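Skurnstead Makers Forum > Clubs and Student Projects > Laundry folding project, is it worth a term?

Started by rizwan_m, 8 September 2023

rizwan_m
Our college robotics club has to pick its project for the year and the front runner is teaching an arm to fold clothes. You record people folding with hand-held grippers, feed the recordings to a model, and the arm is meant to learn from that. Davoud Bahrami, who runs the club, is very keen. I am not. We had one go at it in June and came away with 52 recordings, and I'd bin half of them. The Dreltbridge team say they used 448 for a single type of shirt and theirs still gives up if the collar is the wrong way round. Has anyone here seen one of these student projects finish?

Kristine Saludo
Define finish. Ours folded tea towels. The same tea towels, on the same table, with the same lamp on. We got a certificate for it.

chou_bench
I think you're both being hard on it. The recording part is the most useful thing a first year can do, you learn more from holding the gripper yourself than from any simulator. What are you folding on, and what sort of clothes?

rizwan_m
A bed, at waist height if you kneel. Mostly black clothes, jeans and trousers, on a flowery cover.

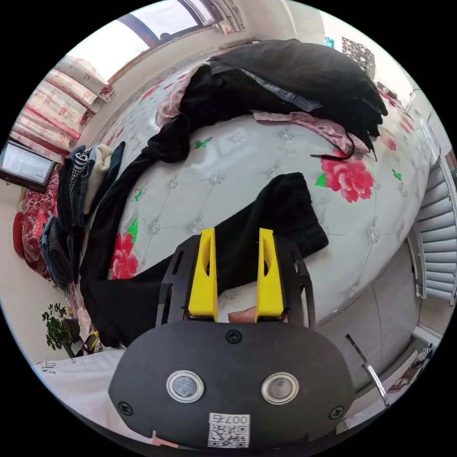 My worry is that black on black is hopeless. When one dark thing lies across itself I can't always tell the layers apart when I watch it back, and I know what clothes are. Davoud says the model will sort that out with more data. He says that about everything.

Lorna Samonte
Then don't start with black. Why would you? Get a pile of light coloured T-shirts from a charity shop and do those until something works.

Kristine Saludo
Because then you've got a robot that folds light coloured T-shirts from a charity shop. I agree with Rizwan, the hard cases are the point. I just don't believe a club gets through them in a year.

chou_bench
Disagree. Start easy, publish what you have, let next year's lot do the trousers. Also, one gripper or two? Long trousers with one hand is misery.

rizwan_m
Two, with two people, one on each. It's better for anything long, but now you've got two people's habits in there. One pulls early, the other waits. I can't see how that averages out to anything but a muddle.
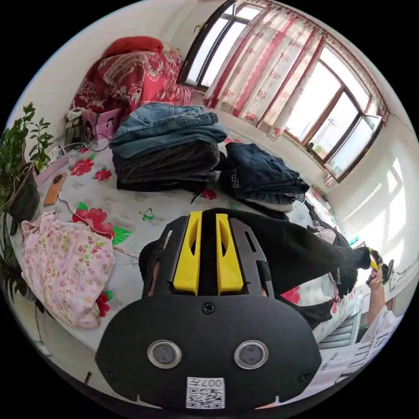

Trousers session: folded stack in the middle, black one stretched out to the right.

Lilibeth Buenaventura
I was on the Wotus entry, so take this as biased. We had the same problem with pairs and fixed it by talking. One person calls "grab", "pull", "down", and the other follows. Sounds daft, helped a lot. What I'd question is the window. Patches of sun on the wall will be somewhere else an hour later, and if all your recordings come from one bright room you'll get a robot for one bright room.

rizwan_m
That's fair, and it's another reason to think 52 is nothing. Someone in the club wants 1,000 by the end of the year. I asked who was going to fold 1,000 pairs of trousers and it went quiet.

Lorna Samonte
Same few pairs over and over, surely? You don't need new trousers each time.

Kristine Saludo
You do if you want it to cope with trousers it hasn't met. Stiff denim and thin joggers are two different jobs.

chou_bench
Still say do it. Pick jeans only, two people, Lilibeth's calling trick, curtains shut for some and open for others. Decide beforehand what counts as a fold.

rizwan_m
We had an argument over that last bit already. Davoud counts it if it's smaller than when it started.

Lilibeth Buenaventura
Ha. We measured the edges with a ruler and threw out anything wonky - painful, but at least the score meant something. I can send you our sheet if you message me.

rizwan_m
Please do. I'll take it to the next meeting, though I'm still voting for the line follower.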